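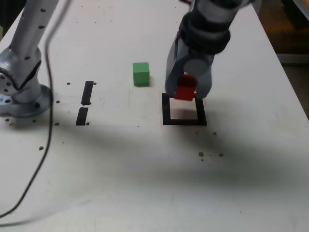
The right arm with the red block over the taped square, the green block resting on the table to its left.

Two-Arm Cell: Notes on the July Stop Fault

Posted August 14, 2019

Several readers have asked for a fuller account of the fault mentioned in my last entry. The review is now closed, and the laboratory has given permission for me to set out what was found. The opinions are my own.

The Vallejo bench carries two arms on one white table. The task is simple. One arm picks up a block and places it inside a square of black tape, then withdraws, and the other is allowed to move. Both arms take their instructions from a scheduler called Briven, and both are meant to halt when either operator presses a stop button.

On the afternoon in question, Lovely Villanueva was at the left station and Joni Kokkonen was at the right. The right arm was lowering a block when the left arm began its own approach before the square had been released. Ms. Villanueva pressed her button at once. The left arm stopped. The right arm did not, and continued down until the block met the table and the force limit tripped. Mr. Kokkonen then cut power at the wall. No one was within reach of either arm, and the only damage was a scuffed finger pad.

Two separate faults were involved, and it took us longer than it should have to treat them that way.

The first was the early start. Adoración Montes traced it to a timeout in Briven. If the scheduler heard nothing from an arm for 2000 milliseconds, it assumed the arm had finished and released the square. A slow descent could exceed that limit quite easily. The timeout had been copied from an older single-arm project, Guneo, where it did no harm.

The second fault was the more serious. The two stop buttons had been wired as one circuit when the bench was built. During a cabinet change in the spring, the left button was moved to a new relay and the link to the right arm was never restored. Each button was tested afterward, but only against the arm nearest to it. Both tests passed, and the sheet was signed. I was one of the people who signed it.

The following changes are now in force. Briven no longer treats silence as completion; a missing message holds both arms until an operator clears it. The stop circuit has been rewired by Shuk-fan Choi, and every test now presses one button while both arms are in motion. Approach speed over the square is limited to 40 millimeters per second until further notice — a tedious pace, as anyone who has sat through a full run will confirm.

Evie Greenwood has asked whether the Grilis bench upstairs had the same wiring. It was inspected last week and its stop circuit was intact, although its test sheet had the same gap as ours and has been replaced.

One question remains open. The log shows a short delay between the force limit and the brake on the right arm, and we have not yet been able to reproduce it. I will post the trace once Ms. Montes has finished with it.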